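THE INVENTORY OF THE SMALL ORCHARD
A story in three entries

Entry One: Arrival

The Provincial Office of Household Records at Ikmont received the matter under item 549, which was entered between a dispute over a gate and a request for new curtains. The item concerned a green table, a blue enclosure painted with clouds and stars, and a quantity of yellow bananas that were not real. The Office was asked to determine whether these things, taken together, constituted a kitchen.

The Recorder was sent. The Recorder traveled by the morning train from Tonum with a folding stool, a ruler, and the standard form, which ran to two pages and had not been revised in many years. The form made provision for stoves, for pantries, and for windows facing north. It made no provision for a sky.

It was the opinion of the Recorder, set down in the first hour, that the place had weather. The clouds were painted, and the stars had been placed among them without regard to the time of day, but the effect on a person seated before them for any length of time was of a mild afternoon that did not intend to end. At the back of the table, on the right, a cherry tree stood in blossom on its square base. It was an artificial tree. The Recorder wrote "tree" on the form, considered the word, and let it stand.

The bananas were in bags. One bag lay flat on the tabletop, with a pale green circle printed on it and a bunch showing yellow through the plastic. A second bag lay to its right, and this one was being attended to. The white basket waited behind them. Under the heading "Produce, Condition Of," the Recorder wrote that the fruit was in transit.
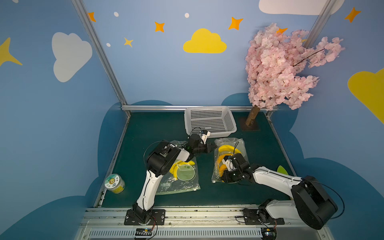 Entry Two: The Question of the Basket

The law at Ikmont holds that a thing is kept where it is placed with care. A coat thrown over a chair is not kept on the chair. Bananas in a bag are not kept in the bag - they are only being carried, even when the bag does not move. The Office had ruled on this in the matter of the Ambaye onions, and the ruling ran to 100 paragraphs, most of them concerning string.

It followed that the bananas had no residence until they reached the basket, and that the place could not be a kitchen until something resided in it. The Recorder explained this aloud. No reply was offered from any quarter, and the form did not require one.

The Recorder therefore sat on the folding stool and waited. The Office permits waiting, provided it is entered in the proper column. The afternoon on the walls did not advance. The Recorder ate a sandwich, turned away so as not to influence the findings, and read the older correspondence in the file. One letter, from a firm of shelf makers called Brullurex, proposed that any surface could be called a kitchen if a person had once been comforted there. The letter had been stamped "Noted" and nothing further had been done about it.

Close to the left edge of the table there was a round clear container. It bore a cartoon of a cheerful kind, and the Recorder found it easier to look at than the clock. The Recorder began to think of a particular shelf in a particular house in Tonum, where there had been a container much like it, filled with buttons. On wet days the buttons were poured out and sorted by a child who was later to enter public service. They were sorted by color, and then by size, and then returned to the container all together, so that the work could be done again. The form had no column for this. It was written in the margin, in pencil, and then in ink.

When the Recorder looked up, there were bananas in the basket.

They lay in a bunch behind the small square openings, and one of them, on the left, was more orange than its neighbors. The Recorder regarded this banana with particular attention. Every household has one thing in it that does not match, and that nobody would agree to replace. A crumpled bag lay to the right of them, clear, with its work apparently done. Another, pale green, lay below the basket and to the left, printed with a large face, and something yellow showed near its upper edge.
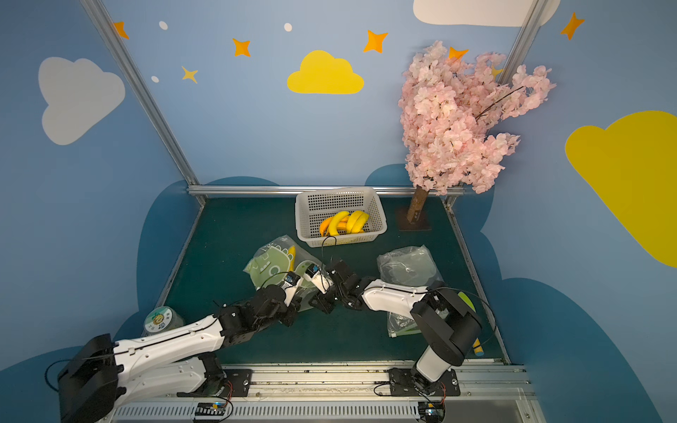

Ikmont Quarterly of Short Fiction - May issue - page 2

Entry Three: Findings

The Recorder submitted the form on 2026-04-06. It was received at the main counter, stamped, and assigned a place in the general register, where it became the last of 2,793 entries and the only one with writing in the margin.

The findings were as follows. The bananas in the basket were declared to be kept. The yellow thing in the green bag was declared to be expected. The tree was declared to be a tree for all purposes other than firewood. On the principal question, the Recorder found that the place was a kitchen, and attached the Brullurex letter in support.

The Office objected to one line only. Under "Windows," the Recorder had written, "All of it." A correction was requested. The Recorder replied within the permitted period that the line was accurate as observed, and asked that the item be left open until the green bag had been seen to.

The request was granted. Item 549 remains open. The folding stool has been entered as furniture.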